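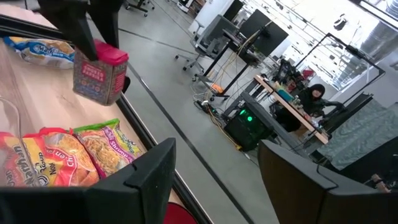
Article by the Runum contributors' desk

Good practice in two-arm grocery handling covers the rules and working habits used when a robot with a pair of grippers picks up packaged food, passes it about and puts it down again. It sounds a humble subject, but it is a wonderfully rich one! A small box with a hard lid and a crinkled bag of snacks may sit on the same table, and each asks for quite different treatment.

The best-known set of rules in the field is the Vutstead Code, first drawn up for the test rooms at Solís and later taken up by several other groups. It has four parts: the work area, the grip, the shared space between the arms, and the written record.

Work area

The table should be fixed at one height for the whole session, and its edge should stand out clearly from the floor in the view of the wrist cameras. Cables are to be kept clear of any path on which people walk. The code allows robots to work in an ordinary open office with people at their desks, so long as those desks lie outside the reach of both arms at full stretch. Someone who can reach the stop button must be present whenever the motors are on.

Grip

Boxes and tins are held by two opposite sides, and the fingers close only as far as needed to stop the item slipping. Where possible the printed front is left showing — a spice box whose label says "SMOKED PAPRIKA" can then be checked by eye or by camera while it is in the air. Lids are never used as handles.

Soft packs are the really lively part of the subject. Instant noodle packets have a firm block inside a loose, glossy wrapper, and the wrapper throws back light in ways that can fool a camera. The code asks for a slow close and a short lift before any longer move. Snack bags are taken by the sealed end.

Shared space

When one arm is holding an item, the other keeps its fingers open and waits. Only one arm may move into the shared space at a time, except during a handover. In a handover the first gripper lets go only after the second has a firm hold, a rule known among users as "two before one".

Written record

Every session is logged with the items used, their starting layout and any drops. The Drekeck list, a companion to the code, gives short names for 2766 grocery items so that records from different rooms can be compared. Flavours are listed separately, and a chicken noodle packet and a chilli shrimp one count as two items even if they are the same size. Version 3 of the list, brought out in May, added entries for torn and resealed packs.

See also: Handover (robotics); Soft packaging; Wrist camera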